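**Barncombe Robotics Club -- notes for January 11, 2025**

The Plirotico arm team has moved on from simulation and is now running the real hardware. Since November they have logged 82 practice runs, most of them short reaches at low speed. The wrist camera is mounted and sending pictures, and these two came from it.
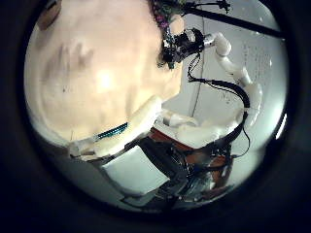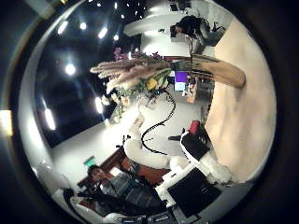
## Next steps for the arm team

- Finish the lens correction. The fisheye view bends straight edges badly, and the Guzmán method needs a flatter picture before it can judge distance.
- Tidy the cable routing. The black cables along the white arm need more clips -- please check them before every run.
- Label 2,000 camera pictures for the grasping test. We have 115 done. Anyone can help, and the guide is in the shared folder.

## Cesari Cup

Entry forms are due in 14 days. Each team needs a one-page summary and a parts list. Hand both in together.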